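12 Nov 2020 - notebook, courts on film index

Prandis batch in, 26 titles, mostly courtroom stuff. Started tagging judge characters: trial, appeals, high court.

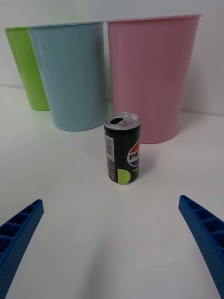
Only 2 high court so far, both tiny parts. Trial judges everywhere, banging gavels. Need a seperate tag for "judge as narrator", keeps coming up.

Record 3297 is wrong. Listed as Soriano, should be Triltberg, and the hearing in reel two is a parole board, no judge at all. Fixed the title, left the old number in.

Cokbridge list still has 20 with no plot notes. Cant tag those. Asked again for the July version.

To do: merge "justice" and "judge" before teh next export. Check if magistrates count.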